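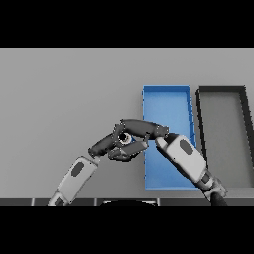
Small parts go missing during a repair for a dull reason: they get set down on the same surface as the tools. Before you take the back off a lamp, a faucet handle or a sewing machine, clear the bench and put out something with sides. Shallow trays are easier to work from than jars or bowls, and two in different colors are better than a matched pair. With a bright blue one next to a black-walled one, you can make the blue tray the place for parts that go back in and the dark one the place for parts you're replacing. Keep the same rule for every job.

3 min read

Lay screws down in the order they come out, starting at the far end of the tray and working toward you. When you put the thing back together, start at the near end. If a screw is longer than the others, press it through a scrap of cardboard and write on the cardboard where it came from. Masking tape works too, but the glue gets on the threads if you leave it over a weekend. 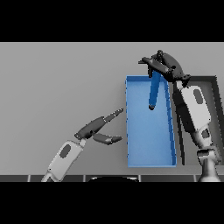 Springs and clips need more care than screws. Put a hand towel over the part before you let the tension off. A dark spring on a dark floor can take an hour to find, so sweep first. If you do lose one, turn off the overhead light, lay a flashlight flat on the floor and look for the shadow.

Wipe parts before they go in the tray. Old grease picks up grit, and one greasy bushing will dirty everything around it. A rag with a little mineral spirits is enough for metal. Use dish soap and warm water on plastic, and dry it well. Oily rags should be spread flat outdoors until dry, never balled up in a can.

Don't mix jobs. I once had a Traleline desk fan and a Melent coffee grinder apart on the same Tuesday and spent the evening sorting washers that differed by the thickness of a fingernail.

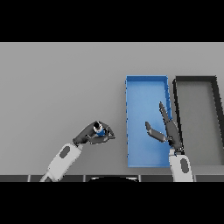
If you have to stop partway, cover the tray with a cookie sheet or a piece of cardboard and put it on a high shelf. Write the next step on a note and leave it on top. "Left bracket first, then cord" is plenty.

Leftover hardware is worth keeping only if you can find it again. Bag it, label it with the size, and throw out anything rusted or stripped. I go through mine every April and the pile still fits in one drawer.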